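February
By Marcelle Delorme

Skultham Two-Arm Table Unit

The Skultham unit is offered to kitchens and workshops evaluating automated chores. It clears and sorts light tableware. Stacking wet dishes and folding cloth remain outside its rating - staff should continue to do both.
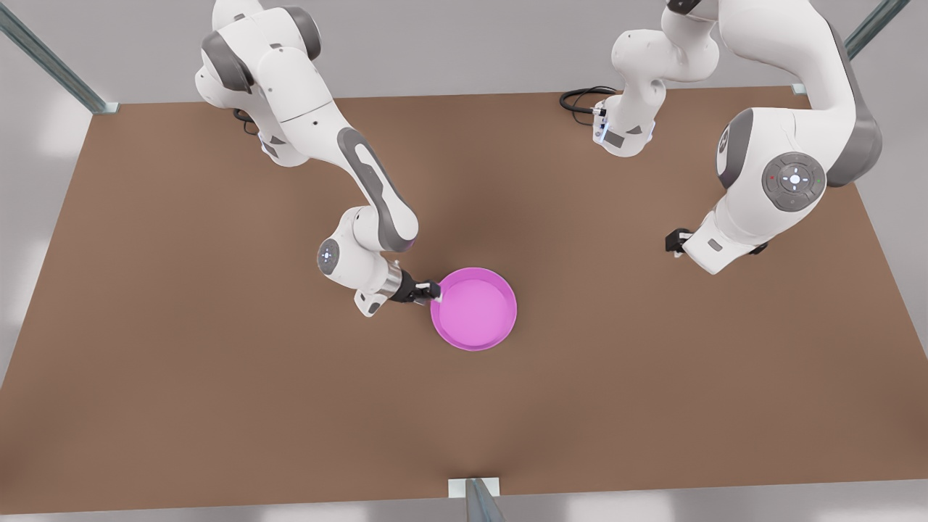

Tableware handling is supplied as standard. Shallow pieces are approached at the rim, as with the pink bowl, while the second gripper stays free. Order code 358.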